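# Low spots in carpet tile floor, table rocks and liquid drifts to one side

**Maricruz Ledesma**

I rent a ground floor room in Kurkcombe with gray carpet over a concrete slab. I put a long table in it and the top is not level. A full glass shows it clearly, and a pencil laid across the short side rolls toward the window wall. I measured with a 24 inch level and a set of feeler gauges and got a drop of 9 mm from one end of the table to the other.

Things I have checked so far:

- All legs are the same length.
- The top itself is flat. I laid a straightedge across it both ways and could not get paper under it.
- Turning the table end for end moves the low side to the other end of the table, same wall. 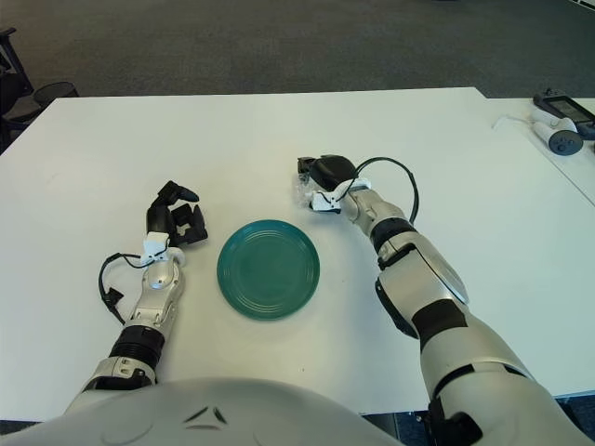
So the slab slopes, and I am left with two options. I can shim the legs, or I can lift the carpet and pour a self-leveling compound. The landlord allows either as long as the carpet goes back down. The table also rocks slightly on the diagonal, which I assume is one leg sitting in a local dip.

What I want to know is whether shims on carpet stay put over time or whether the pile keeps compressing and I end up doing it again every month. The feet are plain round caps, 19 mm across, with no adjustment. Is there any point in buying threaded leveling feet if they are going to sink as well?

**Esko Kinnunen**

just fold some cardboard under it. worked for me for years 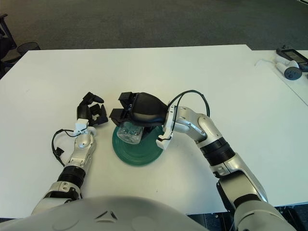
**Valtteri Heinonen**

Do not pour compound for one table. It has to be feathered out to the walls, the doors may need trimming, and you will be removing carpet adhesive for a weekend before you can prime.

Carpet does compress, but most of it happens in the first couple of weeks. The problem is pressure. A 19 mm cap carries a quarter of the table's weight on a very small area, so it digs in. Spread the load and the movement mostly stops.

What I would do:

1. Fit threaded inserts and leveling feet. Check whether your legs are open tube or solid before ordering. For tube legs, measure the inside, not the outside.
2. Put a hard pad under each foot, a good deal wider than the foot. Cutting board plastic is fine. Laitinen sells plain round ones, and the Zarkitz kit comes with pads but the threads are short.
3. Set the long direction first, then the short direction. Keep all four feet in contact while you do it.
4. Leave it loaded as you normally would for two weeks, then level again.
5. Tighten the lock nuts. 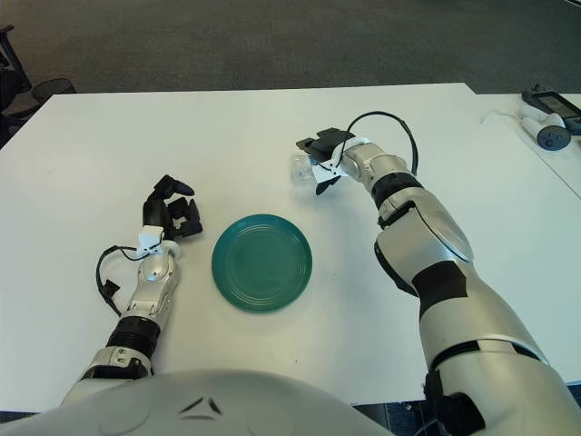
Check travel before you buy. You need 9 mm of adjustment just for the slope, plus a little for the dip, and many cheap feet give less than that once the lock nut is on. Start with the high side screwed nearly all the way in.

On the rocking - find the diagonal that stays down and adjust only the other two feet. If you turn all four at random you will chase it all afternoon.

Also put your level down, read it, then turn it around in the same spot and read it again. If the two readings differ, the level is off and the true slope is halfway between them. A cheap 24 inch level can be out by enough to matter here.

**Maricruz Ledesma**

Turned the level around and it is off by a small amount, so the drop is a bit less than I wrote. Legs are open square tube. I will order the feet with the longer thread. Does the lock nut go against the insert or against the foot?

**Valtteri Heinonen**

Against the insert. Snug is enough, the plastic ones strip.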